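Claltham Site Services — Support Ticket 357
Subject: Bag packing cell, changes to staff duties and grip faults
Raised by: Marianna Sadowski, Packing Supervisor
Area: Gift and snack packing, Pakholm building
Priority: Normal
Status: Open, awaiting action by Site Services

Summary of issue

Since the packing cell was brought into use in July, the four members of staff who formerly filled bags by hand have been assigned to loading, checking and sealing. The cell handles paper bags with string handles and soft snack packets. Staff report that they are called to the cell more often than the work plan allows, chiefly when a bag slips or folds over while a packet is being placed. Each call takes an operator away from the sealing bench, and the bench then falls behind.

The plan issued by the Tichý project office assumed 2 calls per shift. The log kept by the day shift shows 56 calls over its last run of 200 bags.

Steps taken so far

1. Grip force on both arms was lowered by one step. Fewer bags were torn, but more were dropped.
2. The cell was restarted and both arms were returned to their home positions. No change.
3. Bags from a second supplier were tried. The stiffer paper held its shape better, although the string handles continued to catch.
4. Operators were asked to record the point in the cycle at which they were called.

Work in the cell, bags and snack packets:

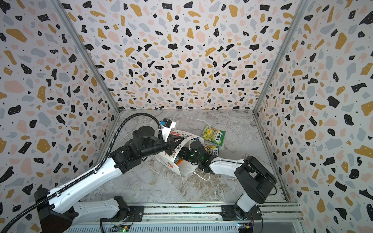
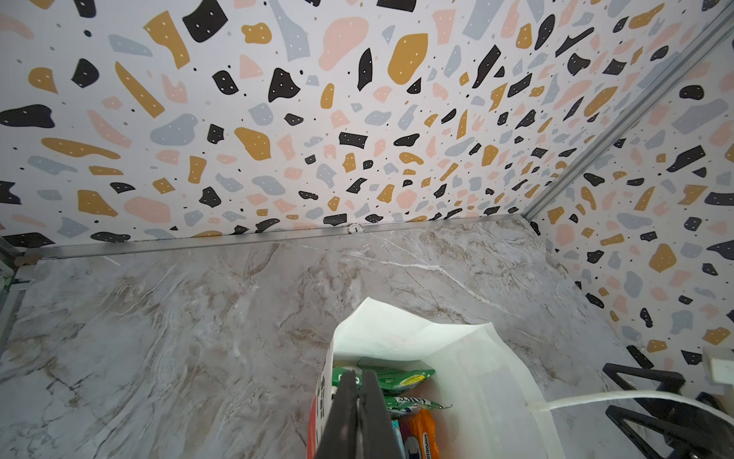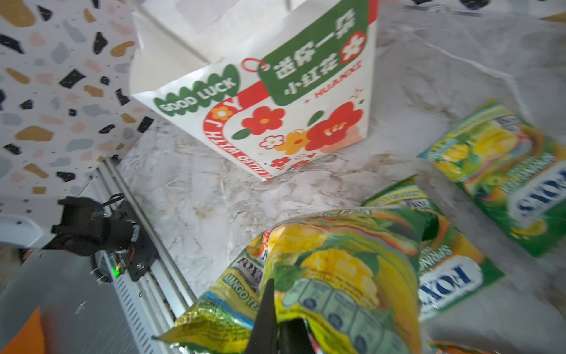

The record from step 4 shows that most calls occur in the second half of the fill, once several packets are already in the bag. Operators have been reaching in to straighten the bag and then restarting the cycle from the panel. This is not an approved method of working. It has been stopped until written guidance is in place, and operators now halt the cell fully before opening it.

Effect on staff

Two operators have asked for their former duties to be restored for small orders, which they consider quicker to pack by hand. The request is reasonable and I support it. Others prefer the present arrangement, as there is less bending and the bench can be set to the correct height. All four have asked who is responsible for the cell when a fault occurs late in the shift — at present the rota does not say.

Action requested

Site Services to confirm the grip settings advised for soft packets.
Tichý project office to revise the expected number of calls and the staffing figure that depends on it.
Diltham training desk to offer the fault recovery course to all four operators, in paid hours.
Rota to name a responsible person for each shift.

Update, Saturday, January 13, 2018

Site Services has acknowledged the ticket. Orders below the small batch limit may be packed by hand until further notice. The training request has been passed to Diltham and a reply is awaited. The ticket remains open.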